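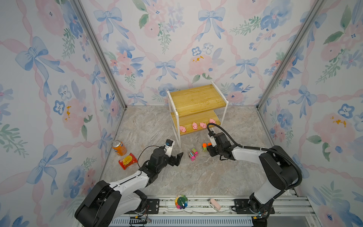 Page last changed: August

HOME 186: Storage in Small Rooms
Plilendale Community College, Room 461
Unit 3 notes: The low open shelf

These notes go with the Thursday lecture. They cover the two-tier shelf, what belongs on it, and how to set up a floor pickup that a household will keep doing. Read them before the lab. The worksheet is at the front of the room.

1. What we mean by a low open shelf

In this course a low open shelf is any freestanding unit with two boards, no doors and no back panel. It stands on the floor and is not fixed to the wall. The one used for this unit has a white metal frame and wooden boards, with the frame carried up at the back in two loops. Other common types are the solid-sided bench and the wire rack. The wire rack is covered in Unit 5 and you can skip it for now.

An open shelf holds less than a closed cabinet of the same width. Things can't be stacked deep on it without falling off, and whatever is on it shows. For toys, shoes and kitchen overflow this is usually fine. For papers it is a poor choice.

2. Upper board and lower board

Treat the two boards as two separate places with separate rules. Most of the trouble people have with a unit like this comes from treating it as one place.

The lower board is for things that get used on the floor. Toys go here. So do slippers, and a dog's things if there is a dog. A small child can reach it without help and can see what is on it. Keep to a single row. The pink pigs on the lower board show the spacing we are after: the row is loose, and any one of them could be picked up without moving the rest. Two of them stand close together in the middle, and that is acceptable. You do not need even gaps.

The upper board is for things an adult puts down and picks up again. In many homes it is also the best-looking surface in the corner, and for that reason it fills up first. Leave it bare for the first week of any new setup. After the first week, let one kind of thing live there and write down what it is.

Check the boards when you set up. Wood with a visible grain hides light marks fairly well but does not hide stains. Wipe spills the same day and dry the board afterward. Don't use a scouring pad on it.

3. Grouping

There are several ways to group small objects. The textbook gives a longer list. For this course you need these:

By kind. All the animals together, all the trucks together. Easiest to explain to children and visitors.

By size. Large at the back or the ends, small in front. Looks tidy but is harder to remember.

By use. Whatever gets played with together is stored together, so a truck and the pigs that ride in it share a spot. Children tend to do this on their own.

By color. Works for blocks and crayons. Works badly for anything with more than one color on it. A truck with an orange cab and a green body has to go somewhere, and two people in the same house will put it in different places.

Pick one and stay with it for the whole shelf. In the lab we group by kind.

4. The floor pickup 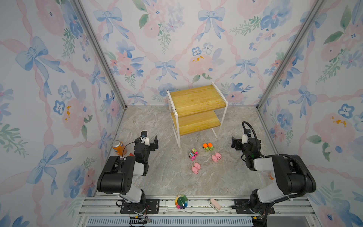
Lorna Bexfield
Instructor, Home and Interior Studies

The floor in front of a shelf is where the pickup starts, and it should be done in the same order each time. The procedure below is the one you will be graded on.

Step 1. Stand back and look before you touch anything. Name the kinds of things you see, out loud if you are working with a partner. With pigs and trucks on the floor, you would say "animals, vehicles" and then name whatever is left over.

Step 2. Take out what does not belong on the shelf at all. A soda can is the usual one. It goes to the kitchen or the recycling, and it goes first. Pick up cans upright even if you think they are empty. Look at the base too, where small things tend to get pushed and then missed.

Step 3. Pick up one kind completely before you start the next. All the pigs, then all the trucks. Going back and forth between kinds is the most common mistake in the lab and it loses points every term.

Step 4. Place from one end of the board to the other. Trucks should be set down on their wheels, facing the same way if there is room. Don't drop things onto the board.

Step 5. Check the floor again from a low angle. A marble-patterned floor in grays and whites shows bright toys clearly, but a white or gray piece can be lost in the veining. Run your hand along the floor under the lower board.

Step 6. Stop. Do not start rearranging the shelf. That is a different job and has its own lecture.

5. Walls and background

Several of you asked in lecture how much the wall matters. It matters more with open shelving than with closed, as there is no back panel and the wall shows through.

A patterned paper, such as a large floral with bows and ribbons, already gives the eye a lot to look at. Against a paper like that, keep the shelf itself plain. White frames and light wood are safe. Objects in the same color as the print will blend in from across the room. Pink toys in front of pink roses are a fair example, though on the lower board they sit low enough that it depends where you stand.

Against a plain wall the opposite problem comes up, and every object looks more important than it is. Use fewer.

For the reading on pattern scale, see the Jarnow booklet on reserve at the library desk. Skip the section on borders.

6. Lab and grading

The lab is worth 100 points.

Sorting by kind, no mixing: 40
Order of steps followed: 30
Placement on the board: 20
Final floor check: 10

Work in pairs. One person does the pickup and the other fills in the worksheet, then switch. Each of you hands in your own sheet. If you finish early, repeat the exercise grouping by use and note which version you could put back from memory.

7. Terms to know

Tier: one board and the space above it.
Landing surface: any flat place where things get put down without a decision. Upper boards are the main landing surface in most small rooms.
Stray: an object on the floor that has no place on the shelf.
Single row: objects placed one deep, none behind another.

Next unit: baskets and bins, with and without lids. Bring a tape measure.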